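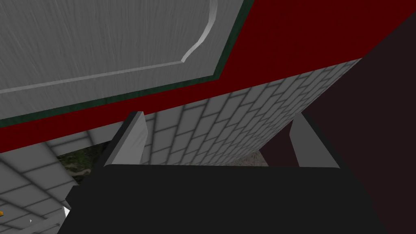 3.2 Appointment of judges in the Gwynne district

The head of the district court in Gwynne is named by the regional council for a term of five years. Before the reform, the two towns of Ferthorpe and Torthorpe had each their own court, and the judges were selected by the mayor alone. Rosser and Llewellyn studied 700 decisions from this period and found that 22 were later changed on appeal. We use the same records, but we add the cases from Torthorpe which were heard without a lawyer. Figure 3 gives the share of appeals for each court. The difference between the towns is small, and we do not discuss it further in this section.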